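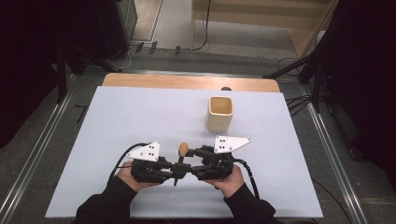
Work table with cream-colored container, August.

Minutes of the August meeting, Sasitz Tenants' Association

Meeting opened at 7:05 p.m. in the ground floor room, Taha Tawfik in the chair. Minutes of the last meeting were approved with one correction: the bike rack is at the Skellarska entrance, not the courtyard entrance.

1. Laundry room
Two of the dryers are still out of service. Binari has quoted for the repair and can start once the deposit is paid. Agreed to pay it. Residents on the third floor asked again for later hours. The room will stay open until 10 p.m. for a trial period of 30 days. Complaints about noise go to the chair in writing.

2. Stairwell painting
Cherkaoui sent two color samples, a gray and an off-white. Vote taken, off-white chosen. The work will take place one stairwell at a time, starting with B. Mats and strollers must be off the landings before the painters arrive — a notice will go up by the mailboxes.

3. Money
The balance in the repair fund is lower than expected after the gutter work. A proposal to raise the monthly payment was put off until the insurance renewal comes in. It was agreed to keep at least $1,000 in the fund at all times. The courtyard supper has a budget of $100, of which $90 is already spent on tables and lights.

4. Other business
The back gate does not latch when it is windy. Taha will look at the hinge. A resident asked who holds the spare key to the meter closet. It is not on the hook. To be followed up.

Storage cages: names need to be on the doors before the next meeting.

Meeting closed at 8:20 p.m.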